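Lesezeit: 5 Minuten

**Greifdemos im Freien: Vielfalt der Orte oder Zahl der Wiederholungen?**

**k_stefanou**
Wir haben bei Venmont die erste Runde mit dem Handgreifer ausgewertet und ich hätte gern Meinungen zur Methode, bevor wir die zweite planen. Aufgabe: Flasche vom Tisch aufnehmen, anheben, an anderer Stelle wieder abstellen. Gesammelt wurde nur mit dem Handgreifer, ohne Arm. Auf dem Arm läuft später dieselbe Kamera mit denselben Fingern. Zwei Bilder von der Terrasse, beide mit der Kamera am Greifer aufgenommen:
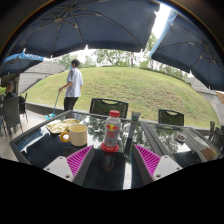
Das nächste mit der Flasche zwischen den Fingern:
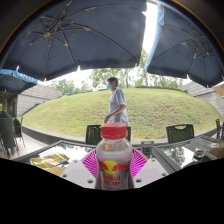
Verglichen haben wir zwei Datensätze mit je 400 Demonstrationen. Satz A stammt von einem einzigen Tisch im Labor, Satz B verteilt sich auf 12 Orte, drinnen und draußen. Gleiche Netzarchitektur, gleiche Trainingsdauer, gleiche Bildvorverarbeitung. Danach 200 Versuche pro Modell auf dem Arm, an Tischen, die in keinem der beiden Sätze vorkommen.

Kurz gefasst: B ist an den neuen Tischen klar besser als A. Am Labortisch selbst ist A etwas besser, aber der Abstand ist klein. Ich würde daraus schließen, dass wir in Runde 2 noch mehr Orte und weniger Wiederholungen pro Ort nehmen sollten. Einwände?

**Efthymia_G**
Ja, einen. In B ändern sich mit dem Ort auch Licht, Tischhöhe, Hintergrund und vermutlich die Person, die den Greifer hält. Du misst also ein Bündel und nennst es "Ort". Wer hat die Demos aufgenommen?

**k_stefanou**
Satz A: ich und Kalliopi. Satz B: wir beide plus Magdalini an den Außenorten. Die Tischhöhe haben wir notiert, die Beleuchtung nicht.

**Efthymia_G**
Dann kann ein Teil des Effekts von der dritten Person kommen. Anderer Anfahrwinkel, anderes Tempo, anderer Abstand beim Öffnen der Finger. Das sieht man in den Trajektorien. Leg die Anfahrten pro Person übereinander, bevor du über Orte redest.

**magda_k**
Ich bin die dritte Person. Ich fahre flacher an als die anderen, das haben wir schon beim Einrichten gesehen. Bei Glastischen mache ich es noch vorsichtiger, weil ich mit den Fingerspitzen nicht aufsetzen will. Wenn man meine Demos herausnimmt, bleiben draußen aber sehr wenige übrig. So einfach lässt sich das nachträglich nicht trennen.

**tsakiris_a**
Zur Posenschätzung hat noch keiner etwas geschrieben, und da würde ich zuerst suchen. Eine spiegelnde Glasplatte liefert Merkmale, die sich wie Punkte unter der Tischebene verhalten. Bei uns (Projekt Tarkel, Besteck und Becher) waren solche Tische die Hauptursache für verworfene Demos. Dazu kommen Leute, die im Hintergrund vorbeigehen. Wie viele Demos habt ihr aussortiert, und sind die 400 vor oder nach dem Filtern gezählt?

**k_stefanou**
Nach dem Filtern. Aussortiert wird bei Kartenverlust und bei einem Sprung in der Pose. An den Glastischen war der Ausschuss am höchsten. Die Passanten machen nach meinem Eindruck wenig aus, das Fisheye sieht genug feste Struktur drumherum.

**tsakiris_a**
Dann hast du ein zweites Auswahlproblem. Durch den Filter kommen an schwierigen Orten bevorzugt die langsamen und sauberen Demos. In Satz A kommt fast alles durch, auch die hastigen. B könnte zum Teil deshalb besser sein, weil B strenger gefiltert ist.

**k_stefanou**
Guter Punkt, den hatte ich nicht auf dem Zettel. Ich kann A mit derselben Geschwindigkeitsverteilung nachziehen. Reserve ist genug da, im Labor haben wir deutlich mehr aufgenommen als verwendet.

**Kalliopi L.**
Ich bin anderer Meinung als Efthymia und Antigoni, was die Größenordnung angeht. Ich habe die Fehlversuche von Modell A alle einzeln durchgesehen. Der typische Fehler ist, dass der Arm sauber anfährt und die Finger neben der Flasche schließt, oft in Richtung einer Spiegelung oder eines Gegenstands mit ähnlicher Farbe. Das ist ein Wahrnehmungsfehler. Am Tempo oder am Anfahrwinkel liegt das nicht. Modell B macht diesen Fehler kaum noch. Wenn es dort scheitert, dann eher beim Absetzen.

**Efthymia_G**
Das ist plausibel, aber es ist deine Einordnung, und du wusstest beim Ansehen, welches Modell lief. Lass das jemanden machen, der es nicht weiß.

**Kalliopi L.**
Stimmt, das war nicht verblindet. Kann ich Magdalini geben, sie war bei den Versuchen auf dem Arm nicht dabei.

**tsakiris_a**
Nebenfrage: Die Unterkante ist schwarz. Maskiert ihr das in der Vorverarbeitung, und ist die Maske am Arm identisch?

**k_stefanou**
Am Arm nehmen wir dieselbe Maske. Die Kanten haben wir verglichen, Abweichungen gab es nur im Bereich weniger Pixel. Die Halterung am Arm kommt von Vasilakis und sitzt etwas tiefer als beim Handgerät, deshalb mussten wir sie einmal unterfüttern.

**tsakiris_a**
Unterfüttert mit was? Wenn das beim Greifen nachgibt, wandert die Kamera gegenüber den Fingern. Bei uns hat das gereicht, um das Absetzen zu verschlechtern. Würde zu Kalliopis Beobachtung bei Modell B passen.

**k_stefanou**
Gedruckter Keil, voll gefüllt, verschraubt. Gemessen habe ich das unter Last nicht. Mache ich.

**magda_k**
Zum Absetzen noch etwas von der Aufnahmeseite. Draußen stelle ich die Flasche oft auf freie Fläche ab, im Labor fast immer auf dieselbe Markierung. Bei B sind die Ablagepositionen also breit gestreut und das Modell hat keinen Hinweis, wohin es soll. Dass es beim Absetzen zögert, wundert mich nicht. Entweder wir geben ein Ziel vor oder wir werten das Absetzen getrennt aus.

**Efthymia_G**
Getrennt auswerten, unbedingt. Eine einzige Erfolgsquote über die ganze Aufgabe versteckt genau das. Aufnehmen, Halten, Absetzen als eigene Spalten.

**Kalliopi L.**
Lässt sich aus den Logs nachholen, Briltico schreibt den Fingerabstand und die Höhe mit. Für das Absetzen muss ich die Videos noch einmal ansehen.

**k_stefanou**
Dann mein Plan für Runde 2, bitte noch einmal drüberschauen:

– Satz A neu ziehen, angepasst an die Geschwindigkeiten in B
– jede Person nimmt an jedem Ort auf, gleiche Anzahl
– Licht mitschreiben, Ausschuss pro Ort mit angeben
– Ablageziel mit einem Untersetzer vorgeben, an allen Orten der gleiche
– drei getrennte Quoten, Fehlerklassen ohne Kenntnis des Modells vergeben

Mehr Orte nehme ich vorerst nicht dazu, wir bleiben bei 12.

**Efthymia_G**
Damit kann ich leben. Ich würde zusätzlich eine Zwischenstufe trainieren, halb Labor, halb außen. Mit zwei Endpunkten weißt du nicht, ob die Kurve irgendwo abflacht.

**tsakiris_a**
Beim Untersetzer bin ich dagegen. Dann lernt das Modell den Untersetzer und du brauchst ihn am Ende überall. Lieber das Absetzen ganz aus der Aufgabe nehmen und nur Aufnehmen vergleichen, die Frage war ja die nach den Orten.

**magda_k**
Dann fehlt uns aber der Teil, an dem B gerade scheitert. Ich wäre für den Untersetzer, notfalls in mehreren Farben.

**k_stefanou**
Ich lasse das Absetzen drin und nehme wechselnde Untersetzer. Die Zwischenstufe kommt dazu. Aufnahmen frühestens im Februar, vorher messe ich den Keil. Die Trajektorien pro Person lade ich hoch, sobald Kalliopi die Logs zerlegt hat.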